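Let the Injured Rest, and Let the Table Say So

I have followed wrestling for most of my adult life, first in the country where I was born and now in Mullby, where the club meets in a hall behind the swimming pool. I am not a coach and I was never a good wrestler. But I have sat on many benches and watched many people compete when they should have stayed at home, and I want to argue for a small change in the rules of our regional league.

In the league, a wrestler who withdraws after the weigh-in loses all remaining bouts by forfeit. Each forfeit costs the team points. This rule was written to stop clubs from sending a healthy wrestler home to save him for a more important meeting. I understand this purpose. In the past some clubs did it, and the public, who had paid for their seats, was right to be angry.

The problem is what the rule does to an honest athlete with a bad knee. At the spring tournament in Clusel I watched a wrestler who had hurt his shoulder in the second round. He could not lift his arm above his chest. He came out for the third round anyway, took his place on the mat, and let himself be pinned in 8 seconds. A loss on the mat costs the team less than a forfeit, so he did what the table asked of him. I do not blame him, and I do not blame his trainer very much. But I felt ashamed to be clapping.

People who defend the rule usually say that pain belongs to the sport. It is true that wrestling hurts. I have a finger that has not closed properly in many years, and I am even a little proud of it. Still, there is a difference between pain which you carry through a bout and an injury which decides the bout before the whistle. The referee can see this difference. The opponent feels it the moment he takes hold. Only the table of points is blind to it.

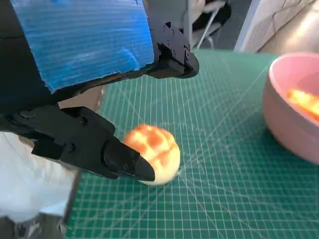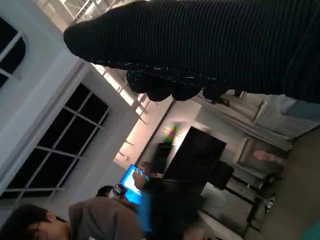 My proposal is modest. Every team should have one medical withdrawal for each tournament, confirmed by the doctor of the event and not by the doctor of the club. The bouts that remain would be counted as an ordinary loss, with no extra penalty. The wrestler would then be out of competition for 101 days, or until the league doctor has examined him. I chose a long period on purpose. A club that wants to save its best man for the next meeting would gain nothing from such a trick.

The Quezada league has worked in a similar way for seven seasons. I wrote to their office last winter and received a friendly answer with a table attached. From 386 entries in their last season, there were seven medical withdrawals. This is a small number, and it does not look to me like a system that is being abused. I must admit that their tournaments are shorter than ours, so the comparison is not perfect.

There is also the question of the spectators. At Vurton, when a favorite withdrew before the semifinal, some of the public whistled. I was a little annoyed myself – I had taken two buses to see him. But a semifinal against a man who cannot push is also not what I paid for. I would prefer to see the next wrestler on the list get his chance, and this could be written into the same rule. The replacement has to be ready and weighed, of course, and this makes some extra work in the morning.

The strongest objection comes from the small clubs, and I take it seriously because mine is one of them. We often travel with exactly the number of wrestlers we need. If one of them is forced to rest for the period I propose, we may not be able to fill the team until July. For this reason I would accept a shorter period for clubs with few members, if the league doctor agrees in each case. What I would not accept is that a boy of nineteen goes back on the mat with one arm so that our club can finish sixth.

The rules will be discussed again before the new season. Every club has one vote, and the members may tell their delegate how to use it. I have already told ours, twice, and I will bring him this text as well.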